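May, late evening

What a day! The scaffolding is off the Halasthorpe stairwell at last, and I got to walk all the way up before anyone else had put a boot on it. The light comes down through the roof glazing and reaches the second landing, even at four in the afternoon. I went up and down 3 times like a kid and my knees are telling me so now.

Debora Costa met me on the top floor with the new handrail drawings. She has moved the brackets onto the wall side, so the curve runs clean from bottom to top - so much better than my version, and I told her so. We lost an hour arguing happily over the end cap. Paavo Harju rang about the stone treads: 37 are cut, 2 have to be done again, and he still thinks he can deliver before the end of the month. I love that man. 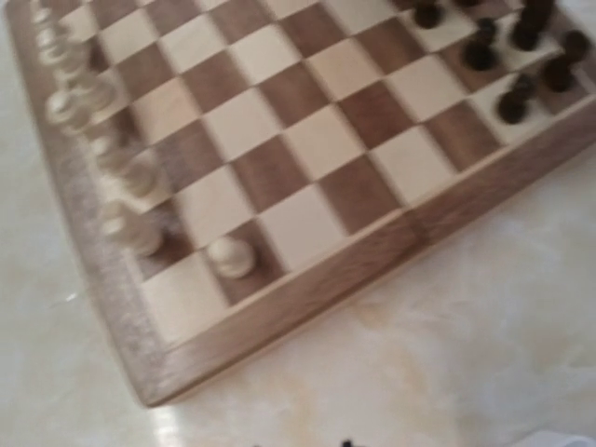 The chessboard, light and dark squares.

Back home I couldn't sit still, so I got out the old Kirerow sketches and started over on the entrance hall. Why did I ever want a dropped ceiling in there? Take it out and you see the beams from the street door! Six pages filled before supper (cold soup, eaten standing up).

Must call Hertta in the morning about the fire doors, and ask Impi if the plaster samples have come. Bed now, though I doubt I'll sleep much.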